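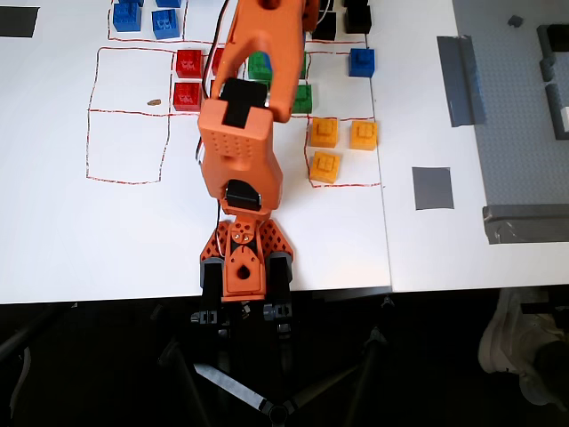

How long should a poem be for an open mic? Three minutes is plenty, and mine usually run to two.

I've been going to the Berkham nights since November and I still shake!

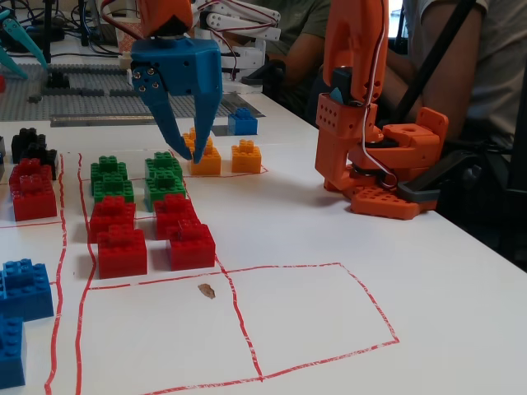
Delyth Foulkes read last week, a long one about her gran's allotment (gorgeous, I had a little cry), and then it was me with my 14 lines on buses.
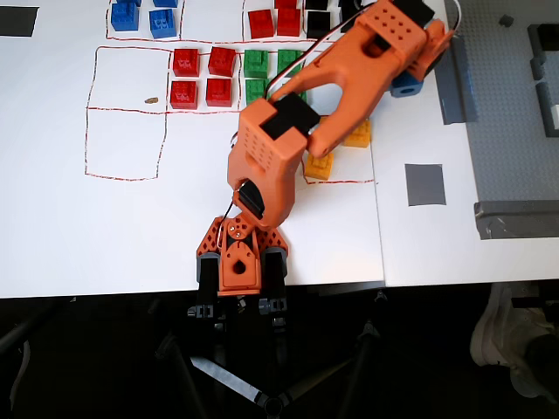 Do you have to learn it by heart? Most of us read off paper, me included.

Next I want to try something that rhymes,

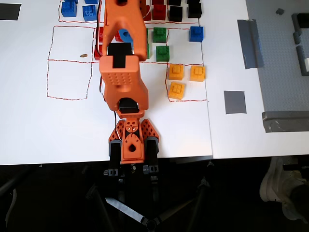 or half rhymes anyway, if I can get the ending sorted by Saturday.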